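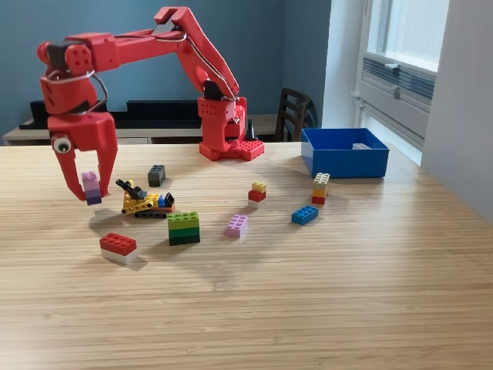 Why Toy Bricks Hold Together

A plastic building brick has two working parts. The round bumps on the top are called studs. The underside is hollow, with thin walls and, on most sizes, round tubes. When one brick is pushed down onto another, the studs of the lower brick fit between the walls and tubes of the upper one.

The fit is slightly too tight. The plastic bends by a very small amount and pushes back against the studs. This push creates friction, a force that resists sliding. Engineers call this an interference fit. Builders call it clutch.

How bricks are named

Bricks are named by their rows of studs. A 2x4 brick has two rows of four studs, or eight in all. The pink brick lying flat on the table is a 2x4, and so is the red one on top of the white brick. The dark gray brick standing by itself is a 2x2, with four studs.

A plate is a thinner piece. Three plates stacked together are as tall as one brick.

Stacks

The simplest thing to build is a stack. The green stack has three layers, with light green at the top, medium green in the middle and dark green at the bottom. Another stack has yellow on red on white. Color has no effect on how well the layers grip.

A straight stack is easy to split, as each joint runs all the way across. A wall is stronger if every brick covers the gap between two bricks below it — bricklayers call this a bond.

Beams

The small yellow vehicle is built mostly from beams. A beam of this type has a row of holes along its side, and pins or axles pass through the holes. A pin can hold two beams together and still let one of them turn. Studs are good for walls. Pins are useful for arms, wheels and other parts that move.

Try it

1. Put one 2x2 brick on another and pull them apart.
2. Do the same with two 2x4 bricks, all eight studs joined. Compare the pull needed.
3. Join the 2x4 bricks again by only two studs. Tilt the top one until it comes loose.

Pull straight up for the first two tests. Tilting frees a few studs at a time and takes less force.

Text: Eleni Berisha. Checked by Tapio Mustonen.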